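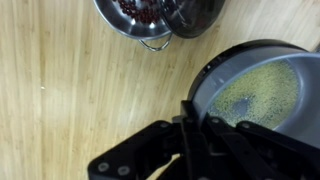

Vindgate 32 당일·1박 겸용 배낭

용량 32리터 / 색상 이끼색, 먹색 / 등판 길이 조절식 / 레인커버 포함

제가 이 배낭을 메고 다닌 지 벌써 세 시즌째예요. 처음엔 솔직히 어깨끈이 너무 뻣뻣해서 반품할 뻔했는데(진짜로 상자까지 다시 꺼냈어요) 산을 두어 번 다녀오니까 등에 착 붙더라고요. 지금은 마트 갈 때도 메고 나가요!

등판은 벨크로를 떼었다 붙이는 방식이고 단계는 일곱 개예요. 키가 작은 분은 맨 아래 칸에서 시작해서 한 칸씩 올려 보세요. 허리벨트를 먼저 골반뼈 위에 걸고 나서 어깨끈을 당기는 순서고요. 반대로 하면 무게가 전부 어깨로 와서 내려올 때쯤엔 목이 뻐근해져요. 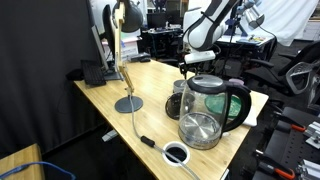 물주머니 칸은 이번 판에서 제일 많이 바뀐 곳이에요. 예전 모델은 안감이 새까매서 물이 얼마나 남았는지 보려면 짐을 다 꺼내야 했고, 저는 능선 한복판에서 양말까지 펼쳐 놓은 적도 있어요. 유리 주전자처럼 바닥에 조금 남은 물까지 밖에서 보이면 얼마나 편할까 싶었는데, 새 모델은 옆면에 길쭉한 투명창이 생겼어요. 지퍼만 살짝 열면 눈금이 보입니다. 다만 창 부분은 꽁꽁 언 날씨에 접어 두지 마세요. 금이 가면 그 부분만 교체가 안 되거든요.

옆주머니는 Rizvi 물병 기준으로 재단했다는데 다른 회사 것도 웬만하면 들어가요. 너무 굵은 보온병은 넣을 때는 좋고 뺄 때 짜증 나요. 스틱 고리는 왼쪽, 오른쪽 다 있고 안 쓸 때는 안으로 밀어 넣을 수 있어요.

무게 얘기도 해야겠죠. 프레임을 끼운 상태로 거의 1.3킬로예요. 가볍다고는 못 하겠네요. 요즘 나오는 초경량 배낭에 익숙하시면 첫날은 좀 묵직하실 거예요. 대신 9킬로쯤 채워도 모양이 안 무너지고, 바위에 아무렇게나 내려놔도 바닥 천이 멀쩡해서 저는 이쪽이 마음 편해요.

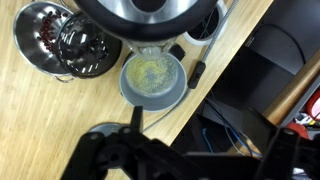 Uvik 아웃도어 | 배낭·수선팀

주문 전에 많이 물어보시는 것들을 적어 둘게요.

세탁기는 안 돼요. 미지근한 물에 중성세제를 풀어서 스펀지로 닦고, 거꾸로 매달아 그늘에서 말려 주세요.

비행기 기내에는 항공사마다 규정이 달라서 장담을 못 드려요. 저는 짐을 덜 채우고 윗주머니를 눌러서 들고 탔어요.

레인커버는 바닥 주머니에 들어 있어요. 한 번 썼으면 집에 와서 꼭 꺼내 말리시고요. 저는 깜빡하고 2주를 뒀다가 냄새 때문에 고생했어요...

버클이 깨졌을 때는 저희한테 배낭 사진만 보내 주시면 맞는 부품을 찾아 드려요. 설계한 Niilo Juntunen 씨가 예전 모델과 같은 버클을 고집한 덕분에 구형 쓰시는 분도 같은 걸로 갈아 끼우면 돼요. 수선용 천 조각은 Evlow 원단이고, 이끼색은 지금 품절이라 6월에 다시 들어옵니다.

최종 수정: 2024년 3월 31일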